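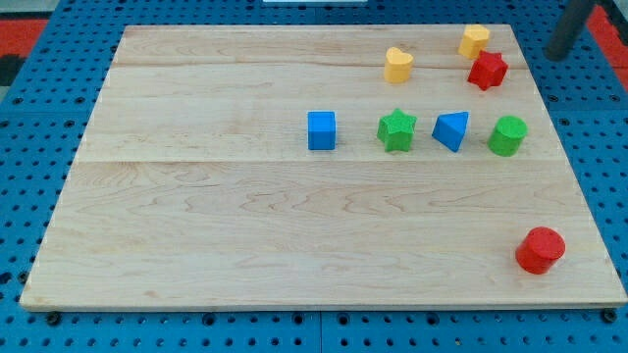
Handling Laboratory, Unit 4: Comparing Two-Finger Grippers on Mixed Shapes
Notes by Renu Bisht, revised August 10, 2021

4.1 Purpose

The exercise compares the Flerero parallel gripper with the Fliltham angular gripper on a set of small blocks of differing cross-section. Arm, controller and approach speed are held fixed. Only the gripper and its finger pads change between runs.

4.2 Work surface

Blocks are placed on a wooden board laid on the blue pegboard. Check that the board does not shift when pushed by hand at a corner. If it does, reseat it and repeat the base calibration before recording anything.

4.3 Shapes and grasp faces

Cube: two pairs of parallel faces. Either pair may be used. Record which.
Cylinder, upright: line contact only with flat pads. Yaw is free, so the planner must be given a fixed value or it will choose a different one on each run.
Triangular prism: no parallel pair among the three long sides. Grasp across the two triangular ends.
Star: close on opposed points or in opposed notches, depending on yaw. An error of a few degrees can turn the block as the fingers close.
Heart, upright: the lobes are rounded and the sides taper towards the base. Grasp front to back, across the flat faces.

Colour is used by the camera for segmentation and has no bearing on the grasp. The star and the cylinder both occur in red and in green, so a label made up of colour alone is not sufficient. Use colour and shape together in the log.

4.4 Spacing

Finger clearance matters more than reach. A block standing alone, such as the red cylinder near the front right corner, can be approached at any yaw. Where two blocks nearly touch, as the red star and the yellow block do at the back, the open fingers must be turned so that neither enters the gap. The angular gripper sweeps a wider path on opening and needs the larger margin.

4.5 Procedure

Home the arm. Set the closing delay to 460 ms. Run 20 grasps per shape with each gripper, returning the block to its marked pose between attempts. Lift, hold for 2000 ms, lower, release. Score a grasp as held, slipped or missed. Rotation in the fingers without loss of contact is scored as held, with a note.

The March group used a delay of 1000 ms. Their tables are in the Prirkdale folder and should not be merged with yours.

4.6 Report

One table per gripper, one row per shape. Submit to Ankit Pal with the raw log attached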